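How does a robot learn to tidy up?

A robot does not know how to pick up a bracelet. It has to study many examples first.

People make the examples. Duyên Tiêu works on a project called Harier. She holds a gripper by its handle and uses it to move small things, such as watches and beads. A camera on the gripper records each try.
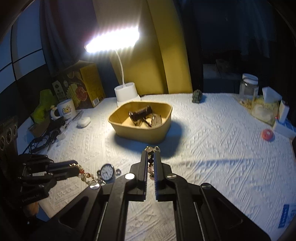
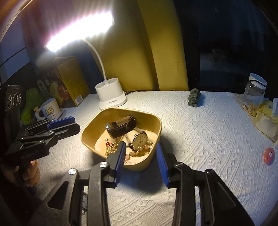
Watches and beads on a white tablecloth, with black grippers at work.

Why so many tries?

Beads bend and slide. A watch is stiff in one part and floppy in another. Harier has 1219 recordings so far, and 36 of them are just for bracelets.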